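Operadores de teleoperación (demostraciones con dos brazos) — Stirholm

Publicado el 23 de septiembre de 2024

Stirholm amplía el equipo que graba demostraciones para el proyecto Tarnthorpe. Buscamos personas que manejen a distancia un robot de dos brazos dentro de un simulador y le enseñen, repetición tras repetición, a ordenar y reponer productos en estanterías. No hace falta saber programar ni haber trabajado antes con robots.

El puesto

La jornada se pasa casi entera en una estación de mando. Cada operador lleva dos mandos, uno por brazo, y ve el simulador en pantalla. La tarea llega escrita en una frase: coger un tarro del estante superior, pasar una caja al de abajo, dejar una lata con la etiqueta hacia fuera. El operador la ejecuta, la revisa y la marca como válida o la descarta. Una demostración con un golpe contra la balda se descarta aunque el objeto acabe en su sitio.

Hasta ahora el proyecto tiene 2.769 demostraciones aceptadas. Las nuevas se centran en estantes con poco hueco entre baldas, donde la muñeca del robot tapa parte de lo que se quiere agarrar y hay que elegir bien por dónde entrar.

Funciones

Grabar demostraciones por control remoto siguiendo la guía de tareas.
Revisar las grabaciones propias y las de un compañero al final de cada turno.
Anotar los fallos del simulador (objetos que atraviesan una balda, pinzas que no responden) en el registro común.
Una vez al mes, guiar a mano el brazo físico del taller para comparar trayectorias con las del simulador.

Requisitos

Buena coordinación con ambas manos y paciencia para repetir el mismo movimiento muchas veces.
Español fluido. La guía de tareas está en inglés, así que conviene leerlo sin dificultad.
Poder trabajar de forma presencial. Las estaciones no se pueden instalar en casa.
Se valora experiencia con mandos de videojuegos, grúas, carretillas o instrumental de laboratorio, pero no puntúa por encima de la prueba práctica.

Condiciones

Contrato a media jornada, 20 horas semanales, en turno de mañana o de tarde. Salario de 900 euros brutos al mes. Los turnos incluyen pausas obligatorias fuera de la pantalla, que cuentan como tiempo trabajado. Hay 2 plazas, una por turno. La incorporación es inmediata.

La formación inicial es pagada y la imparte Marlene Paquette, responsable de grabación. Se empieza con un solo brazo y objetos sueltos en el suelo; los dos brazos y la estantería vienen después. 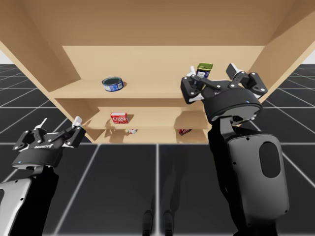
Tarea de estantería en el simulador: la pinza derecha, a la altura del tarro de tapa verde y dorada; la izquierda, abierta y sin objeto.

Proceso de selección

Quien pase la primera revisión hará una prueba práctica en nuestra sede del edificio Chowdary. Consiste en varias tareas de coger y dejar, con un rato previo para acostumbrarse a los mandos. No se mide la velocidad. Se mira si el movimiento es limpio, si la persona corrige a tiempo y si sabe decir por qué descartaría una grabación suya. Después hay una entrevista corta con Osamu Miyazaki, coordinador del proyecto.

Para presentarse, basta con enviar un currículum de una página y unas líneas con el turno preferido — mañana, tarde o cualquiera de los dos — mediante el formulario de empleo de nuestra web, con la referencia «Tarnthorpe, operadores». El plazo se cierra al terminar septiembre. Contestamos a todas las candidaturas, también a las que no siguen adelante.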